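4.2 Do harder puzzles keep players longer?

The claim that difficulty holds attention in adventure games is repeated so often that few papers bother to cite anything for it. We tested it on Zomside, a point-and-click title with a drawer puzzle early in its second chapter, and we are not persuaded. Of the 3762 play sessions in our logs, most that ended in the first hour ended between puzzles, while the player was walking from one room to another. Earlier work on Stumov reported the opposite, but it counted a session as "engaged" whenever the game was left running. A player who has gone to make tea is engaged by that measure.

Hint use is no better as a guide. Players who opened the hint menu went on to finish the chapter at much the same rate as those who didn't, and we see no honest way to read frustration into a menu click.
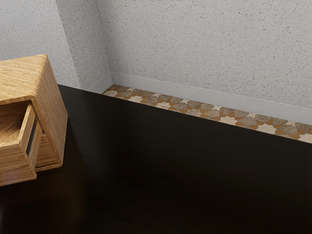
Figure 3. Rendered interior with dark tabletop and wooden cabinet, drawer partly open.

We also asked 52 players to rate each puzzle for fairness after they had finished. The ratings favour puzzles the player solved without help, and that should surprise no one. It tells us how people feel about having won. Whether the puzzle was fair is another matter, and the Văduva scale, which has been used for this purpose for years, can't separate the two. We kept it only so our numbers could be set beside older ones.

A larger sample would not fix this. Going from 200 sessions to 1000 in the pilot narrowed the error bars and left the pattern just as hard to explain. We would sooner see a small study that watches people play, with someone in the room taking notes, than another large set of logs.
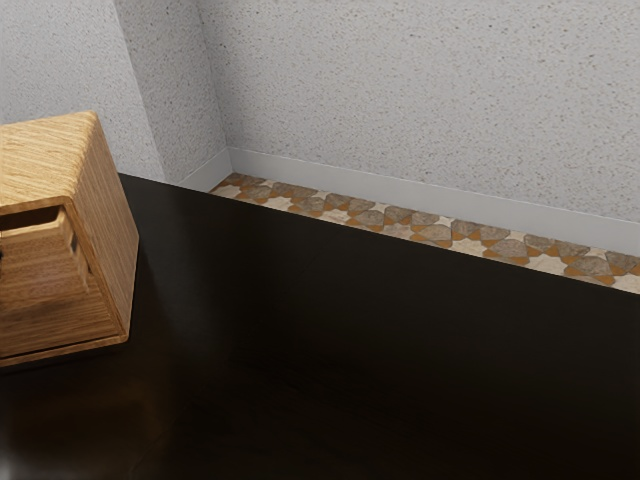
Proltstead, February

The follow-up sessions were run after the main analysis was closed and are reported separately. Players were given the same chapter with the walking sections shortened and the puzzles left alone. Fewer of them quit early. That fits our reading, although the shorter chapter also gave them less time in which to quit, and we have not found a correction for this that we trust.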